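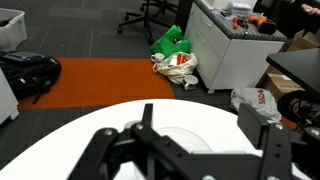
## 4. Recording your first batch of episodes

By now you've got the wrist camera bolted on, the arm homed and the Celetti recorder showing a live view. If the live view is black, go back to section 3 and reseat the cable before you do anything else. I've skipped that step more often than I'd like to admit, and I always ended up back there.

What you want in the wrist view is both fingers, a good piece of the table between and past them, and whatever you're about to pick up. I keep the gripper low in the view so there's plenty of room above it. The rest of the room will show up too, floor and furniture and all, and that's fine with me (more on backgrounds in the notes).

1. Turn on the arm and let it sit in the ready pose until the status light goes steady.
2. Open the recorder and start a new set. Give it a name you'll still understand in February — I use the task, then the object, like `pick_disc`.
3. Put your object on the table. Clear plastic is tough for the camera, so if this is your very first set, start with something solid and bright and work up to the see-through stuff.
4. Jog the gripper until the object sits past the fingertips. It's okay if a finger covers part of it. The policy is going to see that all the time, so it may as well learn it now.
5. Press Record, wait for the beep, then drive the arm through the whole task at one comfortable speed.
6. Open the fingers, back off a little, and press Stop. Don't cut the recording while the gripper is still closed!
7. Mark the episode Keep or Toss right away. I used to save this for the end of the session and could never remember which ones I'd fumbled.
8. Move the object somewhere new, turn it a bit, and go again from step 4.

**Caution:** Keep your hands off the table while the arm is live. If you need to reach in, press Pause on the pendant first and check that the light is blinking.

**Caution:** Don't bump or re-aim the camera in the middle of a set. If it moves, close the set, redo the calibration in section 3 and start a fresh one.

### How many do you need?

My first set at the Rutstead bench had 678 episodes in it, and after I tossed the bad ones I trained on 522. That was plenty for one object on one table. For a mix of objects I'd shoot for around 1,000 before you even look at the results. The recorder splits a set at 4,000 episodes, so you may see a second folder pop up on a really long project. Leave both folders where they are and the loader will find them.

### Notes

- Leave the background alone for the first set, then change it on purpose for the next one. Slide a chair over, move a bag, try different lights. I got lazy about this once and my policy fell apart as soon as I moved to the Preststead bench.
- Start each episode from a slightly different pose. A couple of inches either way is enough.
- If you're using the Mészáros fingertips, pick them in the gripper menu before you record — the width readings come out wrong otherwise, and you can't fix them later.

When your set is closed and the Keep count looks right, go on to section 5 and run the playback check.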